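Faking It Well: An Afternoon With Elżbieta Pawłowska

I'd always been a snob about artificial flowers. My aunt kept a dusty bunch of them on top of her TV for my entire childhood, and I swore I'd never own one. Then I spent a couple of hours in March talking with Elżbieta Pawłowska, and I came home wanting a vase of tulips for every room (my husband is bracing himself).

Elżbieta ran a fresh flower counter in Sellbridge for years before she switched over to permanent arrangements, as the trade likes to call them. She laughs at the term. "Call them fake, I don't mind," she told me. "My customers do. They come in and say, Elżbieta, I need some fakes for the hallway, and off we go!"

Her stock list runs to 334 different stems, and over 40 of those are tulips. I asked what she looks for when a new box comes in and she went straight to the leaves. "Everybody strokes the petals. I go for the leaf. A tulip leaf should be long and wide and a little bit lazy. If it stands up like a soldier, I bend it until it behaves." 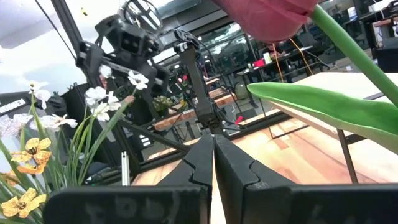

Little white and yellow blooms on the left, tulip on the right with one of those long leaves.

The small flowers are her favorites, and she gets quite worked up about them. People buy one huge showy bloom, she says, and then wonder why it looks lonely. She'd much sooner start with a big handful of the cheap little ones and let them go every which way. "Some up, some down, one almost lying on its side. Have you ever seen a meadow where they all face front? I haven't."

She learned that from Horacio Sepúlveda, her first boss, who made her take apart the same bouquet again and again until she stopped arranging it in a circle. "I was furious with him. I still have the wire scratches, I think. But he was right, and I've told him so, which he enjoyed much too much."

We talked for a while about cleaning, which is the question she gets most. A soft makeup brush for the petals, a damp cloth for the leaves, and please, no hairspray. She tried it once on a batch of lilac and it turned into flypaper.

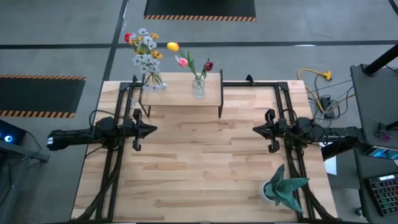 Vases are where Elżbieta and I nearly had an argument. I've always hidden stems in something solid, a jug or an old enamel pot, and she thinks I'm missing half the fun. She likes clear glass, and she likes the glass to suit the bunch: a wide vase for the crowded white and yellow bouquet, with its one red flower up on the left, and a narrow cylinder for just three tulips. The yellow one leans off to the side and she wouldn't dream of straightening it. "That's the one that sells the whole thing," she said. "You straighten her, you've got three pencils."

And what about mixing in a houseplant? Oh, yes, she said, all the time, something spiky if you have it, but give it its own spot. She has strong feelings about plants jammed up against vases.

Before I left I asked whether she misses the fresh flowers. She thought about it for longer than I expected. "The smell, yes. Getting up at four in the morning, no. Throwing out roses at the end of the week, no, I hated that." Then she picked a bit of fluff off my sleeve and asked what color my hallway was. I told her it's a sort of oatmeal. She's thinking dark red.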